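Comparing two hand-held grippers: linkage play, pads and camera view

Posted 2 March 2018
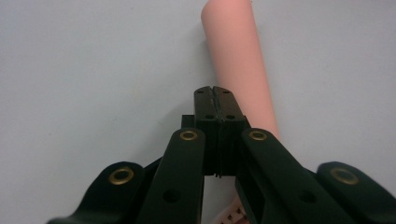
What I was trying to find out

I have had two hand-held grippers on the bench since the new year and wanted to decide which of them to copy for the rest of the set. Both are black plastic, both carry a camera looking down over the jaws, and both are meant for recording grasps by hand so that the same jaw geometry can go on an arm later. Beyond that they differ more than I expected.

The first is a four-arm linkage design with brass eyelets at the pivots. Valentin Gautier drew it at Kutano and passed me the files. The second is a slide design from Carbone, with the jaws on a single straight rail and a trigger that pulls a cord. I will call them the linkage and the rail.

The linkage is the one in the photograph, with the jaws closed and the pink tube lying behind them. The tube is my usual test piece. It has a matt surface and one even colour, and it rolls if you touch it off centre, so a poor approach shows up straight away.

Closing and alignment

With the linkage closed, the two fingers meet along a thin line down the middle. I checked this with a strip of paper at the top, middle and bottom of the pads. The paper held at the top and middle and slid out at the bottom with light pressure. Squeezing harder closed the bottom as well. I take this to be flex in the arms and not an error in the fingers, as swapping the fingers left to right made no difference.

The rail held the paper evenly at all three heights from the start. This is the main thing in its favour. A straight rail keeps the faces parallel whatever you do to it, provided it is clean. Mine picked up dust from the sanding bench next door and began to stick within a week. A wipe with a dry cloth cured it, and it has needed the same wipe every few days since.

Play at the pivots

The first version of the linkage had plain holes in the plastic. They wore oval and the jaw tips could be rocked sideways with a fingertip. Marisol Escobar suggested pressing in brass eyelets and I have not had to touch the pivots since. The brass has gone dull but the fit is the same as far as I can feel.

Fitting them is slow. The hole must be reamed by hand and the eyelet pressed in square. I spoiled two arms by pressing from one side only, which raised a lip on the far face so that the arm rubbed on its neighbour. Use a drill press with the power off, and put a flat washer under the work.

The order of assembly also matters. The outer arms pass behind the inner ones, so put the outer pair on first and check that they swing freely before adding anything on top. Fredy Lozano built his the other way round and had to strip it down again.

Pads

I tried the supplied ridged pads on both tools, then a smooth set cut from a sheet of soft rubber. On the tube, the ridged pads were better in the linkage and made no difference in the rail. On flat card the smooth pads were better in both. The ridges only touch card along their crests and it pivots between the jaws when lifted by one corner.

I have kept the ridged pads on, as most of what we pick up at Jestville is round or nearly so. Anyone handling paper or thin packaging should start with the smooth ones.

The fingers come off with screws from the front, and changing a pair takes around 4 minutes once the right driver is to hand. The rail takes longer, as the cord has to be slackened first and then set again afterwards.

Camera view

This is where I changed my mind. I had assumed that the rail, being narrower, would hide less of the work. It does hide less at the sides. However, its trigger block sits high and covers the area just in front of the jaws, and that is the part you want to see in the last moment before contact.

The linkage fills much of the lower half of the picture, but you can see past the arms on both sides and there is a gap under the fingers where the background shows through. The closed fingers reach to about mid-height and the whole upper part is left for the object. With the tube at a slant, its rounded end stays in view well above the jaws while the right-hand side of the mechanism covers the lower length.

Black on black is a nuisance for exposure. On automatic, a pale worktop makes the camera darken everything and the lower parts of the arms go to plain black. I now fix the exposure by hand. Khairul Chin has tried grey plastic for the arms and says the edges are easier to pick out, but I have not seen his recordings yet.

Controller

Neither tool has a motor, so the only electronics are the camera and a small Notine board that stores the clips. The board was the same in both cases. The mounting differs: on the linkage it sits behind the handle, and on the rail it hangs underneath and knocks against the table on low grasps. I moved it up with a bracket and a longer cable. The cable then caught on my sleeve, so it is now taped along the handle.

Result so far

I made 55 grasps of the tube with each tool, picking it up from the table and putting it down a hand's width away. I dropped it 7 times with the linkage and 4 times with the rail. I would not read much into the difference. Most of the drops with the linkage came early on, before I had learned to squeeze hard enough to close the bottom of the pads.

I am going to copy the linkage, mainly for the view, with thicker inner arms to take out some of the flex. Finlay McIver has the longer run in June and wants the parts well before then. The first pair of thicker arms is being printed over the weekend. If the paper strip still slides out at the bottom I shall try a stiffer plastic before I add any more thickness - the arms take up quite enough of the picture already.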